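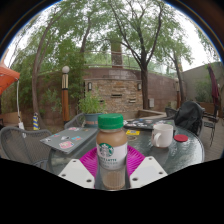 Bottle on the patio table, closed laptop at left, mug at right.

Statden Patio Table Objects, data card

Summary
Statden is a set of still pictures of everyday things left out on courtyard tables: drinks, mugs, laptops, chairs, plants. It holds 4000 pictures, of which 424 are set aside for testing. The labels cover the objects and the furniture. Walls, railings and trees are background.

Tabletop classes
bottle, mug, laptop, flat_round, paper_sheet, card, potted_plant

flat_round takes lids and coasters in one class. Annotators did not agree on which was which - the red one beside the white mug was entered both ways. A laptop keeps its label when stickers cover most of the lid. 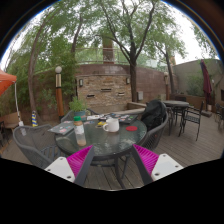

Yufang Xiong

Furniture classes
table_round, chair_patio, umbrella, planter

Glass tops are outlined at the metal rim. Chair legs showing through the glass stay with the chair. Items draped over a chair back go under soft_item with no further split, as jackets and bags were often confused. A chair mostly hidden behind a plant is still labeled, with occluded=1.

Bottles
Each bottle has three fields: cap_color, label_text and fill. Label text is typed as read, in capitals where printed so. Fill is partial, full or unknown.

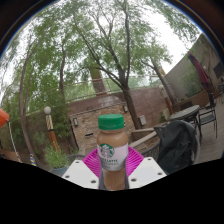 Bottle with green cap and "LATTE" label, trees and wall lamps behind.

Known gaps
Umbrellas are few. Small yellow cards were skipped in the October pass and added later.

Version
1.15, 1 January 2025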